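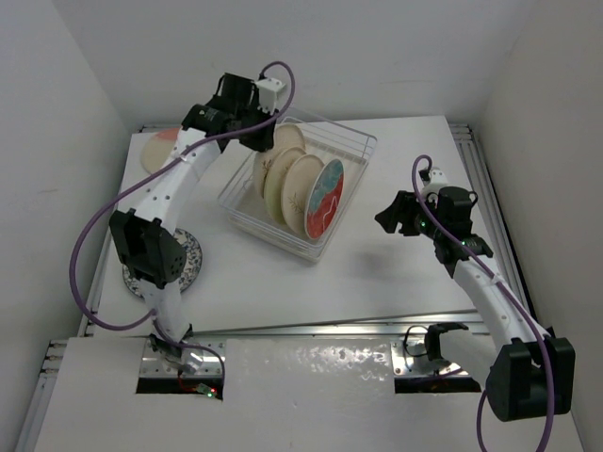 Aveiro, janeiro
Por Albane Lecomte

Imprimir | Enviar por e-mail

Lakedik, termoacumulador elétrico para instalar debaixo do lava-loiça

Há casas em que a água quente mora longe. O esquentador fica na varanda das traseiras, a cozinha fica na outra ponta do corredor e, entre uma coisa e outra, corre pelo cano uma quantidade de água fria que ninguém pediu e toda a gente paga. Quem lava a loiça à mão conhece o ritual: abre-se a torneira, olha-se pela janela, experimenta-se com um dedo, volta-se a olhar pela janela. Quando a água aquece, já os pratos estão lavados e de pé no escorredor.

O Lakedik é um depósito pequeno, com uma resistência dentro, que se prende à parede do armário do lava-loiça e entrega água quente na torneira que tem por cima. Faz só isso. Não tem aplicação para o telemóvel, não fala com o frigorífico e não manda notificações a meio da noite. Tem um botão rodado e uma luz que acende quando está a aquecer e apaga quando acabou, sistema que a casa Itus usa há anos e que até agora não precisou de manual de atualização.

Para que serve e para que não serve

Serve para um ponto de água: lava-loiça, lavatório, a bica da copa do escritório, o tanque da garagem onde se lavam as botas. Também serve para a casa de férias onde se vai três fins de semana por ano com a convicção de que este ano vai ser diferente.

Não serve para tomar duche. Recebemos esta pergunta com uma regularidade comovente. É possível ligar um chuveiro ao Lakedik, tal como é possível atravessar o Tejo numa banheira, e em ambos os casos a parte agradável dura pouco. Para duches existe o Ebihara, que é maior, mais caro e ocupa uma parede inteira da casa de banho. Está noutra página.

Também não substitui a máquina de lavar loiça nem resolve a questão de quem lava.

Características

Potência: 2000 W
Altura do aparelho: 37 cm
Ligações flexíveis incluídas: 40 cm cada
Montagem: sob a bancada, ligações viradas para cima
Depósito: aço esmaltado, com ânodo de magnésio substituível
Isolamento: espuma rígida a toda a volta
Regulação: termóstato exterior, contínuo, com posição anticongelante
Cabo: com ficha, para tomada com terra
Cor: branco. Perguntam-nos por preto mate. Vai viver num armário às escuras, ao lado do balde.

Antes de comprar, abra o armário

A maior parte das devoluções tem origem num armário que ninguém mediu. A altura indicada é a do corpo do aparelho; por cima ainda têm de caber o grupo de segurança, as ligações e a mão do canalizador. Se o sifão do lava-loiça desce a meio do vão, ou se há um caixote do lixo de puxar preso à porta, é preciso escolher um dos dois inquilinos.

Veja se há tomada com terra dentro do armário ou no armário do lado. Extensões não. Triplas também não, mesmo as boas, mesmo aquela que lá está desde que se mudou e nunca deu problemas. O aparelho pede um circuito em condições e, numa casa com quadro antigo, vale a pena perguntar a um eletricista se o Lakedik, o forno e a chaleira podem trabalhar à mesma hora. Os nossos avós chamavam a isto organizar o jantar.

A parede do fundo tem de aguentar o peso com o depósito cheio. Tijolo e betão aguentam com as buchas que vão na caixa. Em gesso cartonado são precisas fixações próprias, que não fornecemos. Ao fundo de aglomerado do próprio armário não se prende coisa nenhuma.

Instalação

O esquema vem impresso na tampa da caixa, em tamanho que se consegue ler de joelhos e com uma lanterna na boca. Por ordem: fechar a água, fixar o suporte, pendurar o aparelho, montar o grupo de segurança na entrada fria, ligar a saída quente à torneira, abrir a água e deixar encher até sair um fio contínuo e sem soluços. Só depois se mete a ficha na tomada.

Repetimos a última frase, por experiência: primeiro a água, depois a ficha. Uma resistência ligada em seco dura o tempo de ir buscar a chave que ficou na sala, e a garantia não cobre idas à sala.

Durante o aquecimento, o grupo de segurança pode pingar. É assim que alivia a pressão e deve ser ligado ao esgoto com um tubinho. Há quem lhe ponha um copo por baixo. O copo enche, a pessoa esquece-se e escreve-nos.

Uso diário

Killian Courtois, do nosso serviço técnico, tem o dele regulado um pouco acima do meio e há muito que não lhe mexe. Para loiça de todos os dias chega. No máximo também funciona, só que a água sai demasiado quente para as mãos, mistura-se com fria e fica-se a pagar duas vezes pela mesma temperatura. Além disso, o calcário gosta.

Em zonas de água dura, convém abrir e ver o ânodo de vez em quando. Se estiver reduzido a um arame com saudades, troca-se. A peça encontra-se na secção de acessórios, custa pouco e é a diferença entre um depósito com uma velhice tranquila e um depósito com um furo.

Quem se ausenta por muito tempo pode desligar. Se a casa fica em sítio de geada, deixe na posição anticongelante, ou esvazie. Ao voltar, deixe correr a água um bocado antes de a usar, de preferência enquanto abre as janelas e procura o saca-rolhas.

Perguntas que nos fazem ao balcão

Faz barulho. Um ligeiro estalido quando arranca e, com os anos, um murmúrio de chaleira que indica calcário. Se assobiar, telefone.

Gasta muito. Gasta o que for preciso para manter quente um depósito pequeno e bem isolado. Comparado com aquecer um corredor inteiro de cano para lavar duas chávenas, sai-se bem. Comparado com água fria e força de vontade, perde.

Dá com qualquer torneira. Com grupo de segurança montado, dá com as misturadoras comuns. Sem ele exige uma torneira própria, de baixa pressão, e nesse caso o modelo é outro: peça o Lakedik de saída livre e confirme a referência na fatura.

Pode ir por cima da bancada. Este não. Instalado ao contrário fica com a saída no sítio errado e aquece sobretudo o ar. Há uma versão para cima, com as ligações em baixo, que se vende menos e se troca mais.

Na caixa

Aparelho, suporte de parede, buchas e parafusos, duas ligações flexíveis, folheto com o esquema e um cartão de garantia que pedimos que preencha. O grupo de segurança vende-se à parte, decisão do fabricante com a qual discordamos em todas as reuniões.

Garantia e entrega

A resistência e o termóstato têm a garantia legal. O depósito também, desde que o ânodo tenha sido verificado. Guarde a fatura num sítio onde a encontre, ou seja, fora da gaveta das faturas.

Entregamos em casa, à porta do prédio. Subir ao andar é um serviço separado e tem de ser pedido com a encomenda. Para levantar na loja, avise de manhã e está pronto à tarde. Peças, ânodos e ligações mais compridas pedem-se no balcão das traseiras, tocando à campainha com alguma insistência.

Última atualização: janeiro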